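Tue 23 November
Bag cell, two-arm table. Grip pads, cable check, wrist cameras.

Started with the left arm because it had the most hours on it since the last service. The counter read 1,736 cycles on the current pads. Lise Ouellet wants them changed at 2,000 and I agree with her, but the edges are already getting fuzzy near the tips and I don't want threads from the pads ending up in a zipper. Ordered two sets from Orness. They quote the first week of December.

In the meantime I trimmed what I could with the small scissors and wiped the fingers down with alcohol. No glue this time. The glue we tried in the summer went hard and the fabric slid off it.

Grip force on the zipper job was set to 80 in the Grulodo panel. Somebody had it at 57 for the thin pouches and never put it back, so the first hour of the morning was slips. I saved the two settings under separate names, "canvas" and "pouch". Please pick one from the list and don't type over it.

Ran the canvas bag after that, with the wrist cameras saving. 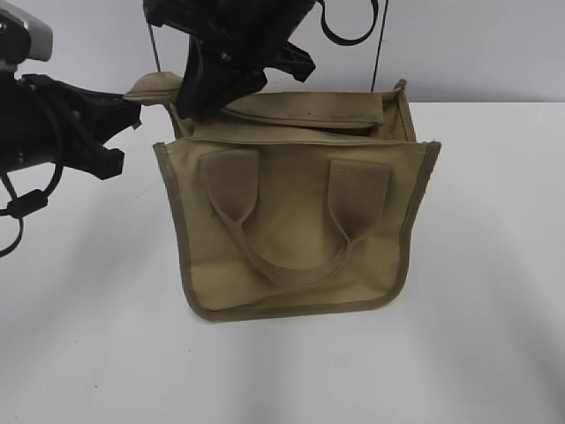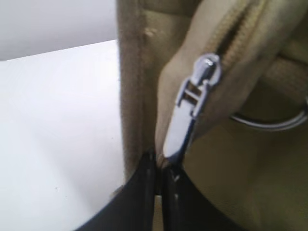
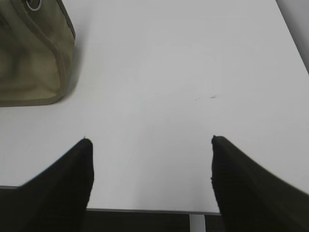
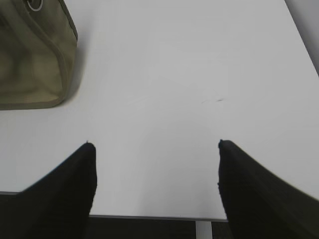 Cable routing next. The wrist cable on the center arm had worked its way out of the second clip again. Put it back and added a hook-and-loop tie one hand's width above the clip. Moved the arm by hand through the full reach, both directions, and it doesn't pull. If it comes out a third time the clip needs to go, it's the old Bachmann kind with the shallow lip.

Left arm cables are fine for length but they hang low. I would like them on a bracket. Lise thinks a bracket will get hit when both arms go for the same bag, and she may be right. Leaving it for now.

Camera notes. Exposure on both wrist units is locked at the value from last week. Close-up focus is still soft. The Arkutik lens tool only fits after you take the guard off, four screws, and I didn't have the short driver here. Do this before anybody retrains on the zipper pull.

Home position drifted a little on the center arm after the power cut on Friday. Re-homed it twice, same reading both times, so I took the second one and wrote it to the controller. The old file is kept with "before" in the name.

To do:
Short driver from the other bench
New pads when Orness delivers, both arms the same day
Reset the cycle counter after the pads, not before
Wipe the tabletop with the mild cleaner only

Speed is back at 320 for both arms. I had it lower for the cable check – look at the panel before you start anyway.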